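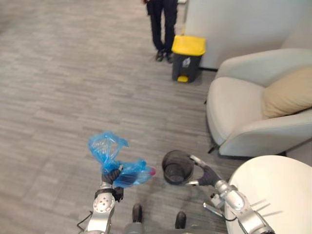

Liner keeps dropping into small mesh bin, and marks on a gloss table

Posted in Offices and Shared Spaces

We have a small lounge corner at Skosville: two light grey tub armchairs, a round white gloss table between them and a little mesh wastebasket on the carpet. The bin gets mostly drinks bottles. I line it with thin blue bags from a roll of 90, and the bag slides down inside as soon as a bottle goes in. By Thursday everything is under the liner and the bin has to be washed.

Should I buy larger bags, or a different bin? Also, what is safe on the table top? It shows every smear.

Young-sook Joo
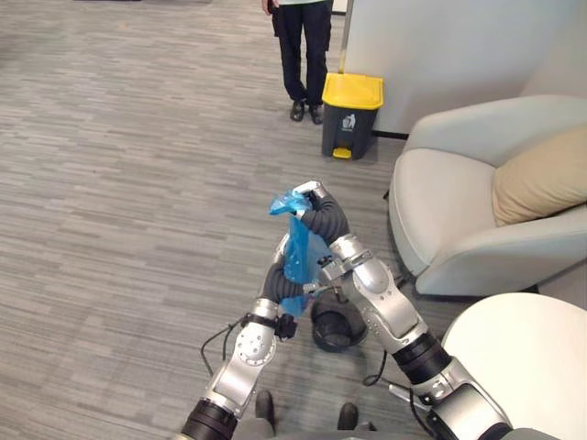
I should add that I have tried tying a knot in the rim of the bag. It holds for a day and then tears at the knot.

Sombat Nakpan

The bag is too narrow or too short, possibly both. Measure round the outside of the rim and halve it. That is the minimum flat width of the bag. For the length, take the height of the bin, add half the base diameter, then add a hand's width for the fold. Our bins measure 400 mm across the flat at the rim, so anything narrower splits.

To fit it:
Open the bag fully and push the corners down to the base.
Fold the spare over the rim evenly.
Press the air out from underneath. Mesh sides let it escape, so this takes a moment.
Put a large bulldog clip on the rim if it still creeps.

When you change it, gather the top and twist before lifting. Caps should be on the bottles or you will get drips on the carpet.

For the table, use a damp microfibre cloth with one drop of washing-up liquid, then a dry cloth. No cream cleaner — it dulls gloss. Glass plates are worth lifting off first, as grit under the rim scratches.

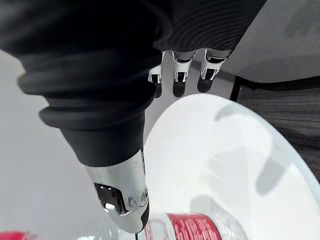
Clear glass plate, round rim

Thammasiri

Just don't use a liner. We stopped in February and rinse the bin instead.

Avano

Rinsing is fine for bottles but not if people put food in. I agree with the sizing above. On the table, look at it from a low angle before you scrub.
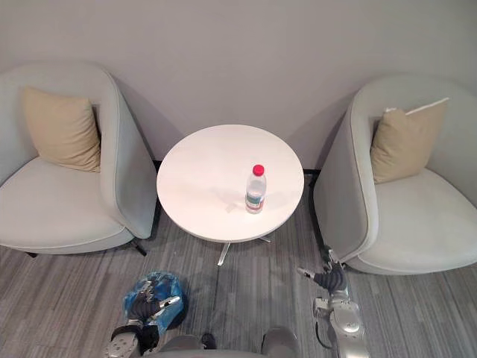

A pale patch on white gloss is often only light from a window or ceiling panel, and it will shift when you move your head. If it stays put, try the damp cloth twice and leave it at that.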